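FOR IMMEDIATE RELEASE
Dec 12, 2025

Itlow Asks the Public to Clean Out One Drawer, Please, Just the One

Katero campaign returns in February with lower hopes and better results

Itlow, the home storage company that has spent years selling people more places to put things, announced today that it would like them to own slightly fewer things. The One Drawer Month campaign, run with the neighborhood repair shop Katero, returns this February for a second year.

The rules fit on an index card, and there is an index card. Participants choose a single drawer, empty it, put back what they use, and stop. They do not move on to the garage. They do not buy a label maker. Last year 340 households signed up and handed in 2,010 items at Katero's front counter, among them a great many phone chargers for phones that have since passed on.

"We first tried a Whole House Month," said Masaru Sugawara, who runs the campaign for Itlow. "People got as far as the hall closet and then stopped answering our emails. A drawer is a size of problem a person can finish before dinner."

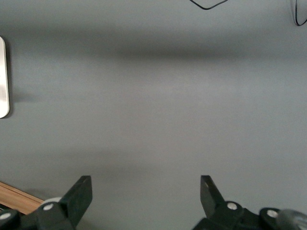

What happens to the stuff people hand in?

Katero's staff sort it at the counter, fix what can be fixed, and put it on the free shelf by the door. Batteries and dead electronics go to the county drop-off. Keys that open nothing are kept in a jar, which is now a large jar.

This year's edition adds a few things participants asked for and one they did not. The drop-off counter will stay open until 8 p.m. on weeknights. Sign-up cards will be available in English and Spanish at the Manríquez Street library and at both Itlow stores. There will also be a newsletter, which Sugawara insists will be short.

Itlow has printed 1,000 cards and set four drawer categories: kitchen, desk, bedside, and Other. Other was last year's runaway favorite. Households may enter only one drawer, a rule brought in after a family on the east side submitted a dresser and then a grievance.

The company is aware that a storage brand telling people to store less may look odd. Its sales department has raised the point — more than once, and with charts. The campaign is going ahead anyway, on the theory that a person who can open a drawer all the way might feel kindly toward whoever made it.
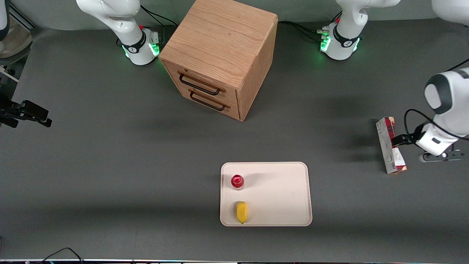
Branislav Tóth took part last year with a desk drawer and reports that he found two tape measures, a warranty for a toaster he does not remember, and his own spare house key, which he had already paid to replace. He adds that the drawer stayed tidy until April, and that he considers this a good run.

Sign-ups open in the first week of February at Katero and close when the cards are gone. Entry is free. Participants who finish will receive a Guren notebook, small enough to get lost in a drawer.

Press contact: Masaru Sugawara, Itlow campaign office. Photos and card samples on request.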